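Nukness Jazz Room: Stage and Hall Safety Checklist, with Comments

Filled in by Giuliana Ticona, stage manager, for the September run
Walkthrough started 2:00 p.m., before the Yule Quintet load-in

What a treat it is to walk this room before the horns arrive! Marks are OK, FIX or WATCH, and my comments follow each one.

1. Exits and aisles

1.1 Both street doors open fully from inside: OK
The left one used to stick in damp weather. It swings beautifully now.

1.2 Aisle kept clear, piano to rear exit: WATCH
Clear today, but bass players love to park their cases there (I play bass, I know). Please point them to the alcove behind the bar.

1.3 Posted capacity sign readable: OK
It says 283 and we hold to it, even when the Eno Trio packs the sidewalk.
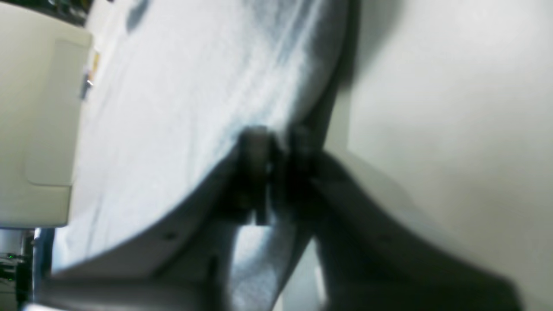 1.4 Exit signs lit with house lights down: OK
Checked from the back row and from the drum riser.

2. Stage deck and risers

2.1 Riser legs locked: FIX
Two legs on the drum riser were a half turn loose. I snugged them up, but the rear one needs a new pin. Przemysław Urbańczyk has the part on order.

2.2 White tape on stage edge: OK
Fresh all the way across, and it looks terrific under the blue wash.

2.3 Piano casters locked, lid prop seated: OK
Tuned this morning too. That low end is gorgeous!

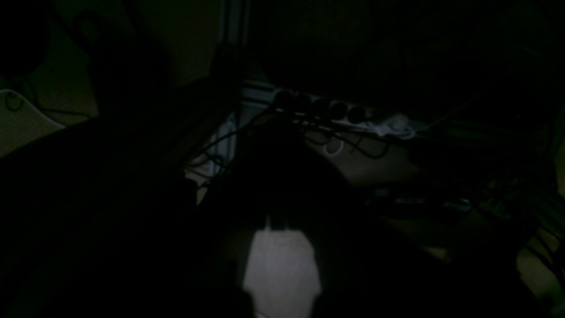
2.4 Music stands, 18 on the rack: WATCH
All there. Three have tired clutches and will slide under a full big band book, so give those to the singers.

3. Power and cables

3.1 Stage circuits labeled at the panel: OK
Keyboards and bass amp are on circuit 11. Keep the coffee maker off it, please. We lost a lovely ballad that way last winter.

3.2 Cable runs taped or under mats: FIX
The run to the vibes needs another mat. I left one on the stage left stairs.

3.3 Ground check on visiting amps: not done yet
Do this at load-in, before anybody touches a microphone.

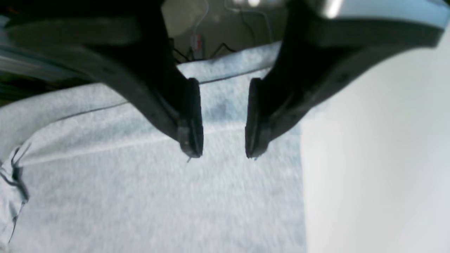
4. Sound levels and hearing

4.1 Earplug bowl filled at the door: OK

4.2 Monitor wedges checked at low volume first: WATCH
The Troletora monitor comes up hotter than the other one. Start with its fader all the way down and bring it up slowly with the player listening.

4.3 Quiet corner open for students: OK
I love seeing the school groups use this between sets. Some of them sit back there transcribing solos.

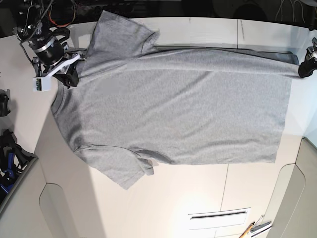 Page 2

5. After the show

5.1 Amps off before the panel: to be signed at close

5.2 Piano covered, lid down, nothing left on top: to be signed at close
Drinks included, even from the bandleader!

5.3 Riser pin (see 2.1): recheck before the second set
Przemysław, if the part comes in early, put it in and initial this line. The Yule drummer plays with wonderful energy and that riser will feel every bit of it.

Walkthrough finished 3:40 p.m. G.T.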